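Druner Community Workshop Association
Minutes of the Regular Meeting of the Board
September 2021
Akpalu Hall, Meeting Room

Presiding: Amerley Boateng, Chair
The Chair called the meeting to order at the usual hour. A quorum was present. The minutes of the previous meeting were approved with one correction to the spelling of Punov.

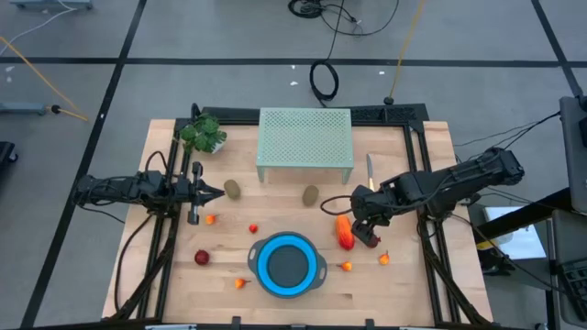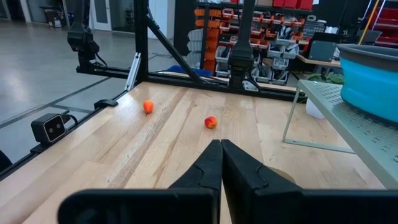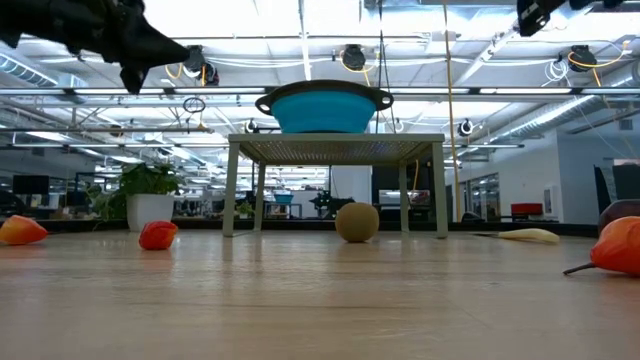 Wooden tabletop, three views

1. Raised Bed and Cold Frame Plans

The plans subgroup presented the revised drawings for the raised garden bed and the matching cold frame. The bed drawing now shows the corner posts on the inside of the boards, as requested by members who built from the first version and found the outside posts awkward against a fence. The cut list has been redone to match. One board length on the second sheet was still given in the old dimension, and the subgroup will correct it before the plan is released.

There was discussion of whether the cold frame lid should be hinged or lift off entirely. Members with narrow yards preferred the lift-off lid. It was agreed that the plan will show the hinged lid as standard, with the lift-off version drawn on a separate page.

Motion to adopt the raised bed plan, subject to the correction noted, and to print 200 copies. Moved, seconded, and carried.

The cold frame plan was held over for one further review.

2. Lumber Purchase

The Chair reported on quotations received for cedar fence boards. Tosa offered the lower price per board but requires a minimum order of 50. Punov will supply any quantity but does not deliver to Akpalu Hall. Several members noted that the last delivery from Punov's yard had to be collected in two trips, and that a number of boards were split at the ends.

The board discussed whether 50 boards could be stored under cover. The lean-to behind the hall will hold that quantity if the old window sashes are moved to the upper rack. A member asked that the boards be stacked on spacers and kept clear of the back wall, where the gutter has overflowed in the past.

Motion to order 50 cedar boards from Tosa, with delivery to the lean-to. Moved, seconded, and carried, with one abstention.

3. Fall Building Class

Registration for the beginners' class stands at 40. The room cannot seat that number at benches in one session, and the board agreed to divide the class into two groups meeting on alternate weeks. Both groups will build the planter box. The request to offer the garden bench as a second project was declined for this term on grounds of material cost.

Participants will be asked to bring their own eye protection, tape measure, and pencil. Clamps and hand saws will be supplied. The miter saw will be operated by instructors only.

The fee will remain at its present level. It was noted that the printed flyer omits the fee altogether, and a corrected flyer will be posted at the front entrance.

4. Tool Lending

Five items remain overdue from the summer, among them the long level and the larger of the two post hole diggers. Reminder notices have been sent. The board directed that a second notice go out before the next meeting and that borrowing privileges be suspended for any member who does not respond.

A proposal to extend the lending period for post hole diggers was discussed. Members pointed out that fence work seldom fits within one weekend, particularly in clay soil. Others were concerned about the waiting list in spring. The proposal was tabled.

The drill press has been returned to service with a new belt. The chuck key is now kept on the hook beside the light switch.

5. Exterior Finish Question

A member asked what finish the Association recommends for planters used to grow vegetables. The board does not endorse a particular product. The plan sheets will carry a line advising builders to leave the inside faces bare and to read the label of any finish applied to the outside.

6. Other Business

The Druner sign at the road needs repainting. The Chair will obtain a price.

The year-end open house will be held in December. Members wishing to display finished projects should give their names to the Chair. Large items such as sheds and arbors may be shown by photograph or drawing.

The lock on the side door continues to stick. Members are reminded to pull the door firmly shut on leaving.

There being no further business, the meeting was adjourned.

Respectfully submitted,
Recording Secretary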